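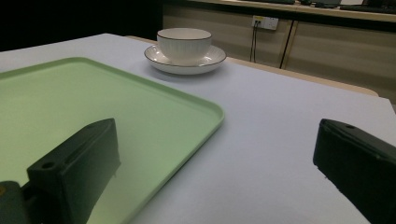

In Defense of the Lazy Compost Heap
By Kári Eskildsen
August 2026

My neighbor Ertuğrul Ateş owns a compost thermometer. It is long and steel and he consults it the way other men consult the stock market. When his heap dropped below temperature in June, he turned it twice in one weekend and walked around looking bereaved.

I have a heap too. Mine has no temperature that I know of. Potato peelings go on the top, and at some later date, usually when I've forgotten them, something dark and crumbly comes out of the bottom.

The gardening trade would like me to feel bad about this. The Rendow catalog has a tumbler with two chambers and a crank for 400 dollars, and a powdered activator to go in it, 30 dollars a tub, which is a lot to pay for encouraging rot. Rot has never struck me as shy. Leave a cucumber in the back of the refrigerator and see how much encouragement it wants.

I'll grant that a hot heap is faster and kills more weed seeds. Mine has produced some very determined tomatoes in the lettuce bed, and one squash vine that made it all the way to the mailbox. If you sell vegetables for a living, buy the thermometer. But most of us have a few beds and a day job, and the worms will work for peelings.

What bothers me is the number of people who quit. They read that the browns and greens must be in proportion, they get it wrong, the heap goes slimy, and the whole lot ends up in the trash. A slimy heap needs torn-up cardboard and a month of being left alone.

Ertuğrul came by last week to borrow a bucket of mine for his peppers. His was still curing — he has a chart.

Recent columns
Damgaard Road Allotments and the War on Mint
163 Tulip Bulbs and One Squirrel
Why I Stopped Edging
A Wet Afternoon at the Flavden Plant Sale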